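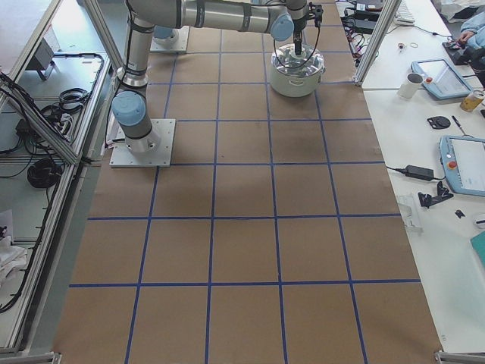
Paper down, grid taped, pot out.

Taping a grid on a prep table

A paper cover with a tape grid gives every item on the table a fixed address. It suits a shared work table, a canning station or any counter where the same few items come and go all day. The method below is the one used on the long table at Grostlow since September. Cost is low and the whole cover can be replaced in one go.

Materials

Brown kraft paper, heavy grade, wide enough to cover the table in one piece. Blue painter's tape. A tape measure, a pencil and a straight board. A 186-foot roll of tape covers our table with plenty left for repairs.

Laying the paper

1. Wipe the table and let it dry. Crumbs under the paper show up later as tears.
2. Roll the paper out with the curl facing down. Leave it for an hour before fixing it.
3. Tape the long sides first, then the ends. Pull firmly but do not stretch.

Marking the cells

Measure the largest item that will stand on the table, handles included. A pot with two side handles is a good deal wider than its lid, and the lid is the figure people tend to write down. Add 4 inches to the full width and use the result for both sides of the cell.

Pencil the long lines first. Lay the tape in one pass, pressing with a thumb every foot or so. Small wrinkles can stay. Lifting the tape to remove them takes the surface off the paper - the bare patch then picks up grease.

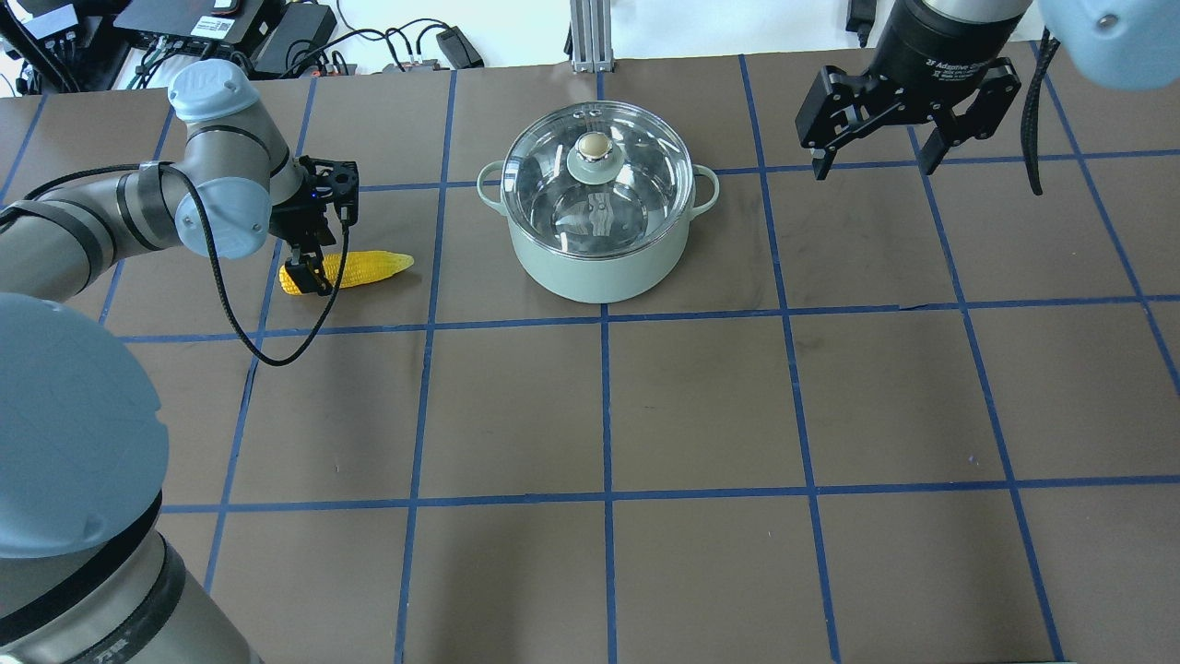 One item per cell is the working rule. Corn goes in the cell beside the pot, lying lengthwise, and the pot keeps its own cell with the lid on until it is needed. Nothing is parked across a line. If an item does not fit, the cells are too small and should be laid out again at the next paper change.

Use with cookware

Kraft paper is not a heat barrier. Hot pots go on a trivet, and the trivet gets a cell of its own. Painter's tape softens under a warm base and leaves adhesive on the metal, so keep pots clear of the lines.

A glass lid is useful on a table of this kind. The contents can be checked without lifting it, and a covered pot is less likely to be loaded twice. Center the pot in its cell with both handles clear of the tape, then set the lid down by the knob.
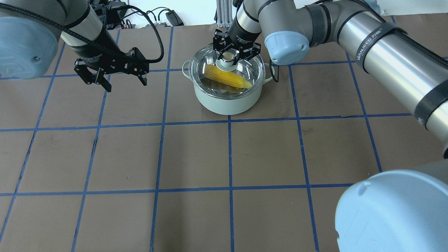
Replacing the cover

Scuffs and smudges are harmless. Change the paper when it tears, when a spill has soaked through, or when the tape ends begin to lift. Peel the tape at a low angle and roll the paper inward to hold the crumbs. Our last cover stayed down for up to 432 hours of table use.

Recent tips
Kumetti drawer runners: cleaning and realignment
Descaling a steamer insert
The Tomaszewski method for folding shelf liner
Drivivero lid rack, wall mounting
Storing corn in the husk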